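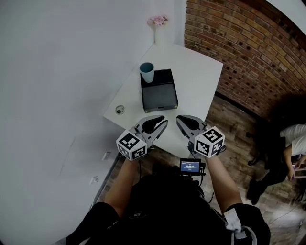
Which finger pads should I put on the handheld grippers if I'm picking up both cups and flat stuff?

Go with the softer pads for now. They hold smooth cups better at low squeeze, and the only thing you lose is a bit of precision on thin edges.

**Ticket 558: left gripper width drifts, right one doesn't**

OK so I've been swapping between the Titau fingers and the Hinojosa ones all afternoon, and I've got a weird one for you. With the Titau set on, the left gripper reads 27 mm wider than it should after a while. The right one is fine! Same firmware, same cable type, same me.

What I've tried so far:

- Rezeroed both grippers with the jaws fully open. Good for maybe a dozen grabs, then the left wanders off again.
- Swapped the cables left to right. The drift stayed on the left, so I'm ruling those out.
- Put the Hinojosa fingers on the left. No drift in 20 grabs (but I really don't like how they close on a cup, the tips meet before the pads do).
- Went back to Titau on the left and it was off again by grab nine.

**Update, 4:40 pm:** Pulled the left finger mount apart. The set screw on the linkage was barely hanging on, and I could wiggle the finger by hand with the motor locked. Snugged it down, rezeroed, ran 112 grabs and the reading stayed put the whole way.

I pushed the logs to Sendgate under the Nadia folder, before and after. Can somebody check the torque spec for that screw? I went by feel. Leaving this open until I hear back.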